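Renting Dishes from Clorine: Frequently Asked Questions

Last updated October 8, 2023

How does renting work?

Choose a set from the list, tell us the date and the number of settings, and we will send a quote by email. A set is held for you once the deposit is paid. The rental period is three days: one for pickup, one for your event and one for return.

Is there a minimum order?

The minimum is 12 settings if you collect from the shop in Irkholm, and 30 if we deliver. A setting is a dinner plate, a side plate and a bowl. Cups and saucers are listed separately.

Do all the plates match?

It depends on the set. Vainio is plain white and every piece is the same. Clament is a mixed set put together from house sales over many years, so patterns and sizes vary from plate to plate. If you need one pattern throughout, choose Vainio.

Can I pick certain patterns from Clament?

You can ask for a color group: pink, blue, green or gold rim. We can't promise single patterns, as we own only a few pieces of some of them. Note the color group on the order form, and add a second choice in case the first is taken.

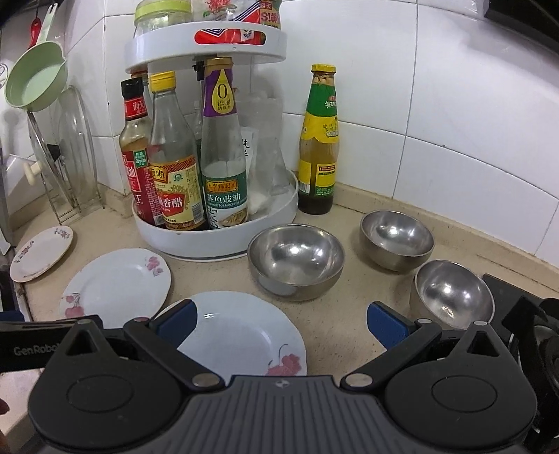
Three floral plates, all in white and pink.

Can I see the dishes before I book?

Yes, by appointment. Wenche Engström handles shop visits Tuesday through Friday. You may borrow one sample setting for a week against a small deposit, which is handy if you are trying to match table linens.

How many settings do you have?

Vainio goes up to 737 settings. The pink group in Clament stops at 93, and the other groups are smaller. For more than that, we suggest mixing two groups or using Vainio for the side plates.

Do I have to wash everything before returning it?

No. Scrape off the food, rinse if you have a sink nearby, and put the pieces back in the crates with the felt dividers between them. Please don't put Clament plates in a dishwasher. Gold rims must never go in a microwave.

What if something breaks?

Breakage is charged per piece at the price on your quote. Keep the broken parts and send them back with the rest. The first 2 pieces on any order over 100 settings are free of charge. Missing crates are charged too.

Do you deliver?

We deliver within Irkholm and the nearby towns. Torbjørn Haugland plans the routes and will call the day before with a two-hour window. Crates are left at the ground floor entrance unless you have paid for carrying.

What if my guest count changes?

Changes are free up to ten days before pickup. After that we can add settings if they are in stock, but we don't refund the ones you drop.

Do you buy old dishes?

Sometimes. Send the pattern name, if there is one on the back, and the number of pieces to Aiguo Long at the shop. We don't take chipped plates or single saucers.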